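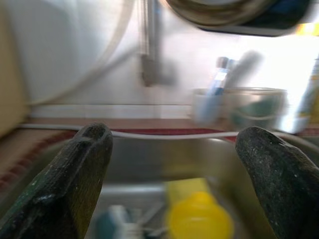 Someone replied last night that the Torell reissue is the same master as the old CD, only louder, and that I should stop telling people to buy it.

Music > Threads > Reissues

2 min read

1/ I played both again this morning. The reissue is louder. It is also a different master. The bass on side two sits lower and the hiss before track 4 is gone.

2/ The sleeve credits a new transfer from the tapes, done for Pellon in July. The old CD has no mastering credit at all.

3/ Where I agree: the first two songs are too hot. The cymbals get harsh on the choruses. If those are your favorites, keep the CD.

4/ Track order is the original one, 9 songs. The 13-song version on streaming adds four demos. Two are worth hearing once.

5/ The first pressing was 300 copies, sold at shows. Most of the ones I see for sale have seam splits. I wouldn't pay the asking prices.

6/ The new one is numbered. Mine is 2,315, so there's no rush.

7/ Vinyl is flat and quiet on my copy. A friend's has a click through the closer. Promow replaced it in a week without asking for the old one back.

8/ Lyrics are printed on the inner sleeve in gray on black. Hard to read. The second verse of the closer still has the typo from the old booklet.

9/ The live EP comes next from the same label. I've heard one song from it, and the vocals are buried. Will post when I have the whole thing.

Aug 23, 2023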